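Lastden Reading Room Rehousing – Interim Report to the Niazi Fund

Reporting period: January to June
Prepared by Rianne Prins, collections manager

12 shares | 3 comments

1. Position at the end of the period

The grant covers the transfer of the Prerkthorpe parish and estate papers from the former schoolhouse to the reading room at Lastden, their rehousing in archival boxes, and a basic finding aid. The transfer is complete. Rehousing is under way and is behind the schedule submitted with the application. The finding aid has been started for the estate series only.

2. Transfer

The papers were moved in March over two days. Shelf order was recorded before packing and checked again on arrival. One discrepancy was found: a bundle of drainage agreements had been shelved with the school log books and appears in neither of the older lists. It has been given a temporary reference and will be placed in the estate series once the bundle has been read through.

Bound volumes were packed spine down. Rolled plans traveled separately and remain in their original tubes.

3. Rehousing

To date, 36 boxes have been filled, labeled and shelved. The estate correspondence is finished. The vestry minutes and rate books are next. The delay comes from the condition of the correspondence, much of which was held with steel pins and rusted clips. Removing these took longer than the estimate allowed, and in several bundles the paper around the pin had to be supported with tissue before it could be handled.

Panagiotis Dimitriou carried out the surface cleaning and trained the two part-time assistants in pin removal. His written procedure is now in use for all series.
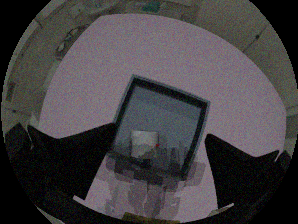 Will the delay affect the closing date of the grant?

The current forecast is that rehousing will end within the grant period, with the finding aid following about two months later. The rate books are in better condition than the correspondence and were sewn, so very little metal has to be removed. A revised timetable will be sent with the next claim.

4. Environment and storage

Relative humidity in the store was unstable until the dehumidifier was serviced in April. Readings since then have stayed within the agreed range, apart from one short rise when the outer door was left open during a delivery. The door closer has been adjusted.

5. Budget

Spending on boxes and folders is below forecast – the supplier in Usau accepted a combined order and charged for a single delivery. Staff time is above forecast for the reasons given in section 3. We request permission to move the unspent materials balance to staff time. The total grant is unchanged.

6. Next period

Work planned: rehousing of the vestry minutes and rate books; flattening of the rolled plans; first draft of the estate finding aid. Public access to the estate correspondence will open by appointment when the draft has been checked against the boxes.

Comments (3)

fenlane
Are the school log books included in the public access or only the estate letters? My grandmother was a pupil teacher at Prerkthorpe.

Rianne Prins
Estate correspondence only at first. The log books will follow, with the usual restrictions on later volumes.

T. from Usau
Glad the drainage agreements turned up. Please post the reference when it is final.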